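The Man Who Clears Your Desk While You Watch

The first thing Wycliffe Khaemba does when he gets to a client's office is ask for a cup. He doesn't want a drink (though he'll take one, and he'll stay for two). He wants something to stand the pens up in, and he wants it before anybody has had the chance to go off and order one.

"People want to start by shopping," he told me, settling into a chair in the back room of the Bakilana building in Watville, where he keeps his own small office. "They call me up and they say, Wycliffe, I bought the trays, I bought the dividers, when can you come? And I say, oh dear, now we have the mess and the trays!"

He laughs a lot when he talks, and he talks with his hands, so I moved my coffee early on. Khaemba spent years running the supply room at Clarkora, a printing company, before he began helping people with their desks. It started as a favor to a coworker and then to her sister, and after that the phone kept ringing. By his own notebook he has now worked through 1,543 desks, most of them at home, plenty of them in bedrooms and one in a boat shed, which he remembers fondly on account of the dog.

I asked him what he finds when he walks in.

"Cables," he said right away. "Always cables. I had a gentleman last April with 70 of them in a drawer, and he could name me six. We laid them all out on the floor of his hallway and his wife came home and just stood there with the groceries." He shook his head, still pleased about it. "You take one cable and you follow it with your fingers to the other end. If it goes to something you use, it stays. If it goes to nothing, it goes in the bag. I don't throw the bag away that day, I'm not a cruel man. It sits by the door for a while and you see if you miss anybody."

He is fussy about the order of things, and once he gets going on it he is hard to stop. Loose small stuff comes first, then paper, then cables, and the drawers last of all. Drawers are where people lose heart, he says, and he likes them to have a clean patch of desk to look at by then. He will not let anyone pile things on the floor behind their chair. He will let them keep one silly thing in plain sight, and his own is a brass frog.

What he likes to sort into, and this is where he leaned forward, is food boxes. The plain pulp kind, the sort your lunch might come in.

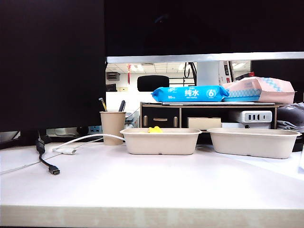 "They're light, they have a good flat rim, and you don't feel bad about them," he said. "If I bring a beautiful box into your house, you'll keep the box and fill it with junk because it's beautiful. With these you put in what you're keeping close by, and at the end of the week you look at what's there. Maybe it's one thing! Then you didn't need a box, you needed a spot."

A paper cup does the same job for pens, in his view, and he has never met a person who used more than three of them. Wipes and tissues he allows up on the shelf, where a hand can find them, and he thinks a low shelf at the back of a desk is the best money most people will spend. His favorite was made by a little shop called Bidora, now closed, and he paid 100 dollars for it and has never told his brother.

I wondered whether clients slide back after he leaves. Of course they do, he said, and he slides back himself. He opened his top drawer to show me and then shut it again fairly quickly.

"A desk is for working on, so it gets worked on," he said. "I tell people, give me ten minutes on a Friday. Put your music on. Follow one cable."

Khaemba takes new clients in Watville and will travel a bit farther if there's parking. He prefers a phone call to an email, and he asks that you leave the desk exactly as it is until he gets there.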